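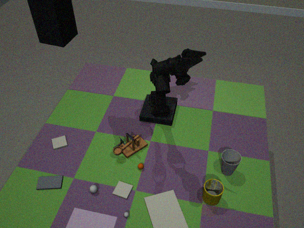
Gripper Bench FAQ

Home | Benches | Grippers | Arms | FAQ | Contact

Last revised 12 January 2023

Why do you compare grippers in simulation at all?

Money, mostly. A bent finger in the simulator costs us a restart. A bent finger on the shelf costs us a purchase order and a conversation with purchasing, and we have had that conversation. The real bench still gets the last word. By then we've usually thrown out the worst ideas for free.

Which grippers are in the current round?

Two: the Suveck parallel jaw and the Gunley wide-finger. Both go on the same arm, with the same controller settings and the same starting pose. If you're writing to ask why we left out your favorite, the answer is that your favorite doesn't have a model file that loads.

What does each gripper have to pick up?

A mixed bag of things that people leave on tables. Balls of different sizes, flat tiles and slabs, a couple of containers, and a rack-shaped thing with too many parts to be polite. The balls roll, the flat pieces offer nothing to hold, and the rack has opinions about which way you approach it.

Why the loud checkered mat?

Green and purple squares are ugly and hard to confuse with anything else. When someone says the arm came down one square short, we can all see what they mean. It also gives the cameras plenty of edges. We tried a tasteful gray once and spent a week learning how much a camera dislikes good taste.

How many attempts does a gripper get?

920 per round, split over the whole set of objects. Starting positions are shuffled from a fixed seed, so both grippers face the same run of bad luck.
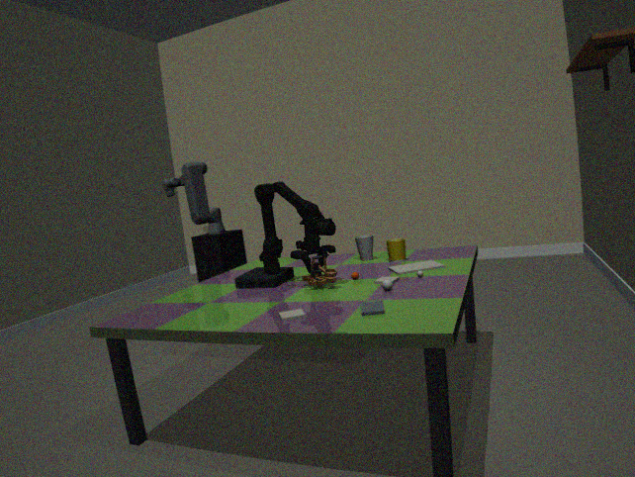 An attempt counts as a success only if the object leaves the table and stays in the fingers for 8 seconds. Pushing it somewhere interesting doesn't count. Neither does dropping it into a container by accident, although the Gunley did this once and we were all quite impressed.

So which one is better?

The Suveck finished the last round with 86 percent. The Gunley did worse overall and better on containers, where the wider fingers earn their keep. On flat slabs they were both embarrassing. If your job is slabs, buy a suction cup and stop reading.

Do the results carry over to real hardware?

Some of them. Rankings tend to hold; the exact percentages don't. Friction is the usual culprit -- simulated friction is a number somebody typed, and real friction depends on who had chips for lunch. Treat any gap of a point or two as noise.

Why are the renders so grainy?

We add noise on purpose. A controller that only works on clean pictures is going to have a hard time in any building with lights in it. You can turn the noise off in the Bovix settings file, and your scores will go up, and we will not accept them.

Can I send in my own gripper model?

Yes. We need the geometry, the joint limits and a mass for each link. Please check the masses. We once received a finger heavier than the arm, and the arm did what you'd expect.

When is the next round?

June, if the Kohlhase controller is ready. It was also going to be ready last June.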